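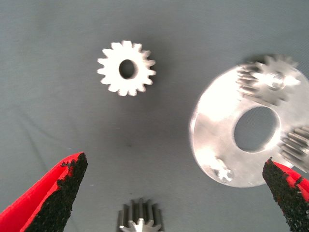 Spur gear and carrier plate on the gray bench cloth.

Last updated: Tuesday, 4:40 p.m.

MINUTES OF THE GEAR ASSEMBLY WORKING GROUP
February meeting

Present: Ebuka Dauda (chair), Dwayne Castellanos (minutes), representatives of Menico and Proretti.
Apologies: Urkik.

1. Minutes of the previous meeting
The minutes were accepted with one correction. Under item 4, "Ibrahim bench" should read "Ibrahim kit". The chair signed the corrected copy.

2. Bench surface
The group reviewed the change from the bare tabletop to the gray cloth. Menico reported fewer complaints of gears rolling to the floor. Proretti noted that the cloth creases after repeated use and that a gear laid on a fold does not sit level. It was agreed that the cloth will be pulled flat at the start of each session and replaced when it no longer lies smooth. Mr. Castellanos asked whether the cloth could be fixed at the corners. The chair preferred to leave it loose for the present so that it can be shaken out.

3. Ibrahim kit: gears and plate
Mr. Dauda presented the current version of the kit. The spur gears are to seat on the round plate and turn freely by hand once fitted. Two points were raised:
- Gears from the last batch of 280 were found to be tight on the pin. Menico will measure the bores and report back.
- The plate and the gears are close in color and both reflect strongly under the bench lights. Proretti proposed a dull finish for the plate. The cost was not known at the time of the meeting.

The group discussed whether parts should be laid out in a fixed order. Mr. Dauda favored keeping the plate toward the center of the table, with the loose gears beside it, and leaving the rest of the cloth clear.
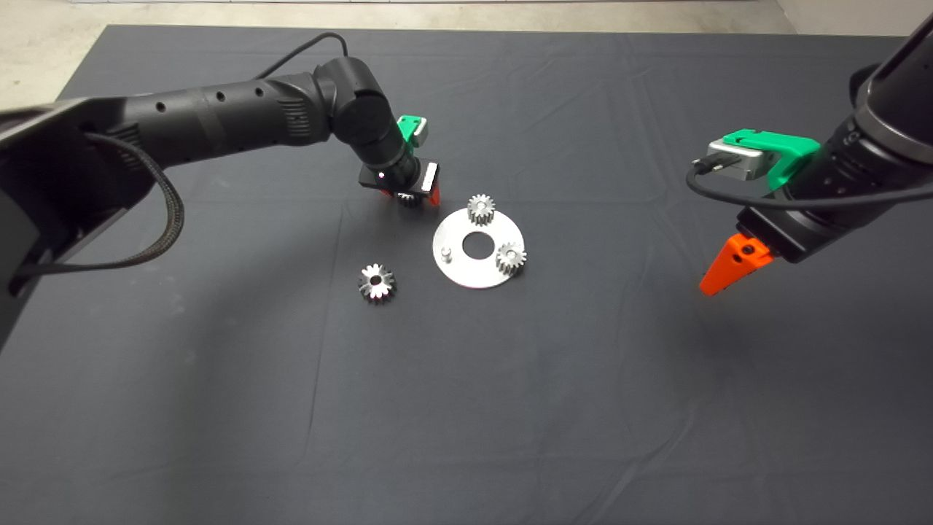
He added that parts set down near the edge are more easily knocked off, and that the concrete floor is hard on gear teeth. Any gear that has been dropped is to be set aside and checked before it goes back into the kit. Proretti asked that this be written into the bench sheet. Agreed.

4. Budget
An amount of $2,000 was approved for replacement gears, cloth and storage trays. Mr. Castellanos reported that 53 gears remain in the storeroom – these will be used first. The dull finish, if adopted, will be brought back as a separate request.

5. Storage
The present boxes allow the gears to rub against one another. Urkik had sent written comments in favor of divided trays, which were read out. Menico supported the proposal. Proretti had no objection, provided that the trays fit the existing shelf.

6. Actions
Menico: measure bores on the tight gears.
Proretti: obtain a price for the dull finish.
E. Dauda: revise the bench sheet to cover layout and dropped parts.
D. Castellanos: order trays – shelf depth to be confirmed with Urkik before the order is placed.

7. Other business
None. The meeting closed at 4:10 p.m. The date of the next meeting will be sent to members with the revised bench sheet.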